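首页 项目动态 进度报告 资助方专区 联系我们

Plostent 项目阶段进度报告

提交对象:Griffiths 基金 数字信誉资助计划
提交单位:Honano
执笔:Javiera Ojeda
日期:2020年3月27日

一、先说结论

Plostent 能用了。去年11月我们在启动会上承诺做一个工具,让普通人把自己多年前注册过、早已忘光的网络账号找出来,再一个个注销掉。现在第一个试用版已经交到175位试用者手里,其中大部分人登录了不止一次。按我们这个行当的标准,这算得上热烈反响。

进度总体比计划慢两周。慢的原因下文会交代,其中一部分怪外部网站,一部分怪我们自己,比例我和 Iolo Beddoe 还没有谈拢。

二、试用情况

试用者由 Skeltside 社区学习中心协助招募,年龄跨度很大,职业从退休会计到准备找第一份工作的学生都有。每人授权 Plostent 检索自己的一个常用邮箱,系统根据注册确认信、密码重置信和“好久不见,我们想你了”之类的邮件,列出可能还活着的账号。

截至本期结束,系统列出并经试用者本人确认的闲置账号共1257个。种类之丰富,让我们对人类的好奇心有了新的认识:停更多年的博客、只下过一单的鲜花网店、三种不同的宠物相亲论坛,还有一位试用者在同一家旅行网站上注册过四次,每次都因为忘了上一次。

试用者最常见的反应是先笑,然后沉默,然后问能不能全部一键删除。答案是不能,原因见第三节。

误报仍然偏多。系统早期把所有带“欢迎”二字的邮件都当成注册确认,连某位试用者公公的乔迁请柬也没放过。这条规则已经改掉,请柬也已从待注销清单中移除。目前误报主要来自转发邮件和家庭共用邮箱,后者尤其棘手:一对夫妻共用一个邮箱,列出来的账号到底归谁,我们的算法没有立场过问。

三、注销流程

找账号是容易的那一半。注销才是我们申请经费时写得过于轻松的那一半。

我们原计划为50家常见网站编写逐步注销指引,本期完成了其中的大部分。写指引的同事 Rhiannon Bowen 亲自注册又注销了每一家,过程记录读起来很像一部缓慢的悬疑小说。有的网站把注销按钮放在“帮助”下面的“其他”下面的“更多其他”里;有的要求先打客服电话,而电话只在工作日上午接听;有一家坚持请她上传一封手写信的扫描件。她写了,字迹很工整,对方回信说收到了,请耐心等待,顺便送了她一张九折券。

更麻烦的是这些网站会改版。指引刚定稿,页面就换了位置,Rhiannon 只好从头再走一遍。因此我们增加了一项原计划没有的工作:每份指引都标注最后核对的时间,并允许试用者举报“这里已经不是这样了”。举报按钮上线当天就有人用,用得颇有热情。

关于一键删除:多数网站不提供可供第三方调用的注销接口,代替用户登录操作又要求我们保管密码。一个劝人收拾隐私的工具,自己攒下一大堆别人的密码,这种新闻标题我们不想替任何记者写。所以试用版只提供指引和提醒信模板,最后一下由用户自己按。

四、数据安全与伦理

邮件检索在用户自己的设备上完成,正文不上传,我们的服务器只收到网站名称和用户确认的结果。Parisa Bakhtiari 做了一轮内部安全检查,提出的问题里有2项属于必须立刻处理:一是日志里多记了邮件主题,二是测试服务器的登录页用了一个所有人都猜得到的口令。两项均已修复。新口令谁都记不住,目前贴在哪里,本报告不便说明。

(Parisa 看过初稿后要求我注明:没有贴在任何地方。特此注明。)

另有一个我们没有预料到的问题。几位试用者问,能否用 Plostent 查找已故亲人的账号。技术上可行,伦理上我们还没有想清楚,谁有权授权、遗产处理的文件需要到什么程度,都不是写代码的人该拍板的事。目前的做法是不支持,在页面上用一段尽量有人情味的文字说明。这段文字改了九稿,比任何一段程序都多。

五、人员与经费

团队没有变动。Iolo 负责检索规则,Rhiannon 负责指引,Parisa 负责安全,我负责写报告,以及在会上说“快好了”。

经费支出总体在预算之内。差旅一项明显低于计划,最近的情况各位都清楚,原定的两次线下试用会改成了视频会议。省下来的钱我们申请转入试用者支持,主要用于电话答疑。视频会议本身进行得还算顺利,如果不计较有人全程对着静音的麦克风发表了一篇据说很精彩的意见。

外部顾问 Glenys Eynon 本期提供了两次界面可读性的评审。她的主要意见是,我们的文字像写给律师看的。我们请律师看了,律师说不像。

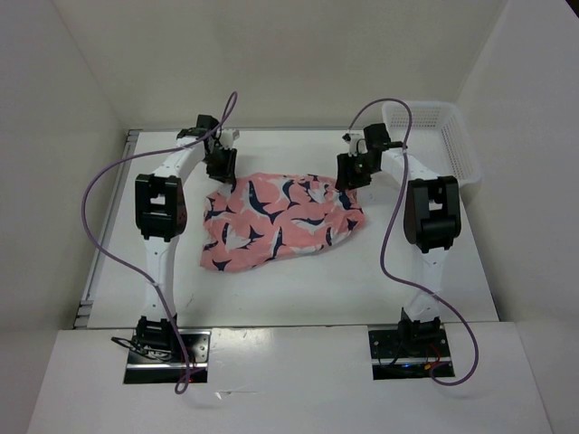

六、延误与风险

两周的延误主要出在三处。

其一,误报规则返工。前面说过的请柬事件之后,Iolo 重写了整套判断逻辑,这部分时间花得值。

其二,指引反复核对。这项工作不会结束,只会减速。我们建议资助期满后由用户社区接手,但社区愿不愿意接,眼下还只有举报按钮的点击量可作参考。

其三,我们在项目名称上耽搁过几天。Plostent 这个词没有任何含义,这正是它当选的理由,别的候选都已经被人注册了,其中一个的注册者就是我本人,时间久远,账号密码都找不回来。它现在是系统清单上的第一条测试数据。

下一期的主要风险是邮件服务商收紧授权政策。若真如此,我们需要改用由用户导出邮件后再检索的办法,步骤会多,劝退效果会很显著。Parisa 已经在准备备用方案。

七、下一阶段安排

补完剩余的注销指引,并把最早写成的那一批重新核对。

上线“家庭邮箱”模式,让共用邮箱的人各自认领账号。认领不了的归入“待商量”,商量过程不在本项目资助范围之内。

改写全部说明文字,由 Glenys 复审,直到她不再提律师为止。

与 Skeltside 的同事商定第二轮试用的招募办法,全程线上进行。

就已故亲人账号问题征求一次外部法律意见,费用从差旅结余中列支,需请 Griffiths 基金书面确认。

八、需要资助方协助的事项

请确认差旅结余的两项转用申请,即试用者电话答疑和法律咨询。

请告知下一期报告能否沿用本期格式。上一份模板中的“影响力叙事”一栏限填三十个字,我们试过,写到“本项目旨在”就觉得已经很长了。

另外,贵方资助门户给我们开了两个账号,一个是申请时的,一个是立项时系统自动生成的。我们想注销前者,目前没有找到按钮。若方便,请指点一下位置,Rhiannon 会把它写进指引。

Javiera Ojeda
代表 Honano 项目组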